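Projet de fin de semestre : un arrosage automatique pour plantes d'intérieur
Rapport de Uyên Hoàng

1. Objectif

Le but était de fabriquer un système qui arrose deux bacs de basilic pendant une absence de 10 jours, avec un budget limité à 180 euros. Le sujet a été choisi en octobre. Le montage porte le nom de Sumau.

2. Matériel

La carte de commande est une Skasden à deux sorties relais. Elle lit un capteur d'humidité par bac et pilote une petite pompe immergée dans un bidon. Les tuyaux viennent d'un ancien aquarium. Le boîtier a été découpé dans une boîte alimentaire, avec un joint en silicone autour du passage des câbles.
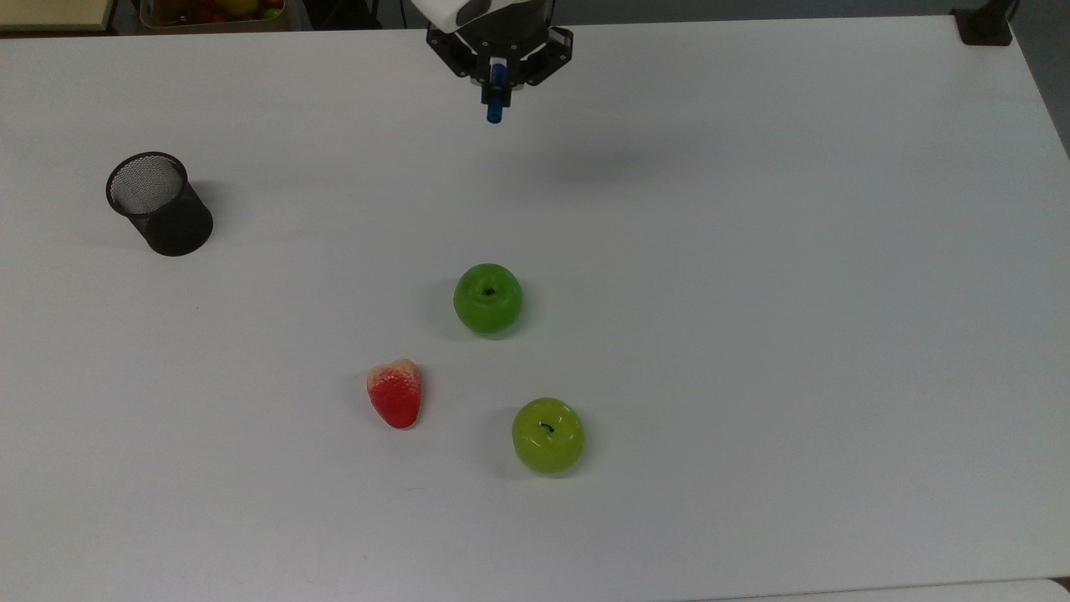 Dernière modification de la page : 17 mars 2020

3. Programme

Le programme relève l'humidité toutes les 17 minutes. Sous le seuil, la pompe tourne deux secondes, puis on attend le relevé suivant. Au départ, je comparais une seule mesure au seuil et la pompe démarrait trop souvent. Je calcule maintenant la moyenne des dernières mesures. Le code reprend une partie de la bibliothèque Drornotitz pour la lecture des capteurs.

4. Essais

Le premier essai a échoué : un tuyau s'est défait et le bidon s'est vidé sur l'étagère. J'ai ajouté des colliers et placé le bidon plus bas que les bacs. Le deuxième essai a duré 10 jours sans intervention. Le bac de gauche est resté plus sec que l'autre, sans doute parce que son tuyau est plus long.

5. Reste à faire

Il manque un détecteur de niveau dans le bidon. Le schéma de câblage corrigé sera déposé dans le dossier Papadopoulos avec la liste des pièces.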